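Moving Dundinik to a new save format

I spent most of October on something no player will ever notice, which is how Dundinik stores its progress. The old version wrote everything into one long string and put it in local storage. It worked fine when the game had a handful of levels. It now has 59, plus the hint counter, the color settings and the daily puzzle, and the string had become a mess.

The first problem was order. Each level's result was stored by position, so level 8 was the eighth entry. When I moved two levels around in the spring, people who had already finished them got each other's scores. I patched it with a small swap table and told myself I would fix it properly later. Then I moved more levels and the swap table grew.

The new format gives every level a short ID that never changes. The order of levels lives in a separate list, and the save file doesn't know about it. I can now shuffle levels, remove one or put a new one in the middle, and the saved results stay with the right puzzle. I should have done it like this from the start. I did it like this in Nemero, my previous game, and then forgot.

The second thing I added is a version number at the top of the save. When the game loads, it checks the number and runs the updates one after another until the save is current. Each update is its own function and does one thing. I don't try to jump from the oldest version straight to the newest. It is a bit slower, but a save file is tiny and I can't measure the difference on my phone.

Testing took longer than writing it. I had 55 old save strings that players had sent me over time with bug reports, and I ran all of them through the new loader. Most were fine. A few had been cut short, probably by the browser closing in the middle of a write. The old code treated those as empty and started the player over at level one, which explains some angry emails. The new code keeps whatever it can read and only drops the broken part.

I also write to two slots now, taking turns. If the newest one doesn't parse, the game loads the other. You may lose one level of progress that way, which I can live with.

The whole loader is 413 lines, including the updates. I looked at using the save module that comes with Rotitz, the framework I build everything on, but it wants to own the file name and the timing, and I need to save at odd moments, for instance when a tab goes into the background. If your game only saves between levels, the Rotitz module will do the job and you can skip all of this.

One mistake to avoid: don't delete the old save right after converting it. I did that in the first test build, found a bug in the hint counter, and had nothing to go back to. The old string now stays where it is until the new save has been loaded without errors on a later start.

The same code will go into Urban, the tile game I started over the summer. It has no levels in the usual sense, only a map that keeps growing, so the IDs will belong to tiles. I haven't decided what to do when a tile type gets removed.

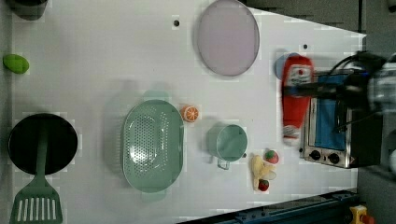
For now I think I'll swap removed tiles for an empty one and give the player the coins back. If that causes trouble on bigger maps, I'll write about it in the next post. The updated Dundinik is already up, and your old progress should carry over the first time you open it. If it doesn't, send me your save string from the settings page and I'll add it to the test set.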